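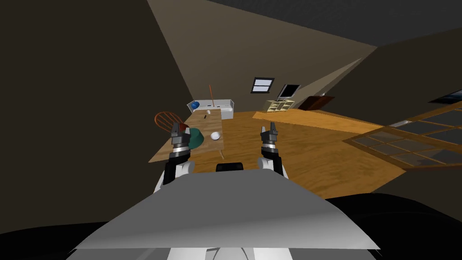

Why does a floor drain that hardly ever gets used start to smell?

The water in the trap evaporates, and once the seal is gone the air from the drain line comes straight up into the room. Pour water in, wait an hour, sniff again.

January, 7:40 am

Back on the utility room floor drain. Smell was there again when I unlocked, stronger by the sink end. Poured a bucket in yesterday before leaving so the trap should be full. Flashlight down the drain – water visible, level looks normal. So not a dry trap, or not only that.

Things already ruled out, so we don't do them twice:
Gas. Utility came out last week, their meter read nothing at the boiler, the valve or the stove line.
Mop sink trap. Pulled it, cleaned it, put it back with a new washer. Disgusting but smell didn't change.
Water heater. Ran hot tap into a jar and took the jar outside, no smell in the jar.

Not ruled out: cleanout plug behind the shelving, the vent, the old capped line from when there was a washer in here. Bartosz says the capped line was only ever taped. I hope he is wrong.

8:25

Moved shelving. Cleanout plug is brass, in there crooked, probably cross threaded by whoever was last in. Soap solution around the edge, no bubbles, but there's hardly any pressure in a drain line so no bubbles means very little. Nose says yes. Nose is right on top of it though and everything smells down there.

Plug will not move. Penetrating oil on, leave it.

9:10

Capped line. Bartosz was right, tape and a rag under a plastic cover plate. Rag came out black. Put a proper expansion plug in for now (the Rumport one, 2 inch, wing nut). Hand tight then a half turn. Don't crank it, the pipe is old and I don't trust the hub.

Opened window, fan on, clearing the room so we get a fair test. Door shut from 9:30, sniff test at 11. Neither of us goes in before then. Bartosz to do the sniffing, I have been in there too long and can't smell a thing anymore.

11:00

Bartosz: better, not gone. He says the middle of the room is fine and it comes on near the floor behind the shelves. So the cleanout after all, as well as the cap. Two leaks, figures.

Plug came out with the long bar, took a chunk of thread with it. Female threads are bad on one side, first turn and a bit. Wire brushed, wiped. Not going to put brass back in that. Cut a rubber test cap from the Rana box to cover the hub til we get the right size, band clamp over it. Counter was out of them, ordered from Cakutix, 19 dollars plus shipping which is robbery for a rubber cap.

While it was open – line looks clear as far as the light goes. Standing water none. Good slope. No roots.

Someone will ask about pouring drain cleaner in. No. It does nothing for a missing seal and then it's sitting in the trap for whoever opens it next.

1:15 pm

Vent. Went up on the roof for ten minutes, cold. Stack is open, no nest, no ice cap on it today. Ran the hose down, took the full flow, no backing up. Bartosz stood at the floor drain and heard no gurgle when I flushed upstairs. Calling the vent OK. If it gurgles on a really cold morning then look again, frost can close a narrow stack.

2:00

Smoke test? Talked about it. The Indier rental place wants 86 for the day plus the smoke, and they would need it back by closing. Hold off. If the temporary cap cures it we don't need smoke. If it doesnt, rent it.

Building is from before 2000 by a long way and nobody has drawings for the drains, so I sketched what we found. Sketch is taped inside the panel door. Capped line runs toward the alley, don't know where it ties in.

3:30

Second sniff test. Door shut since 2:10, nearly 80 minutes. Room at 55 degrees, which is low, smell may come up more when the heat is on. Bartosz says nothing at the shelves, nothing at the sink. Faint oil smell, that's mine.

To do:
– fit proper cap when it gets here, check clamp first
– cup of mineral oil in the floor drain on top of the water, slows the evaporating
– water in the drain monthly, write it on the boiler sheet
– retest with heat on overnight
– swap expansion plug for a glued cap, needs a coupling, measure the OD first because that pipe isn't any size I recognize
– return long bar to Bartosz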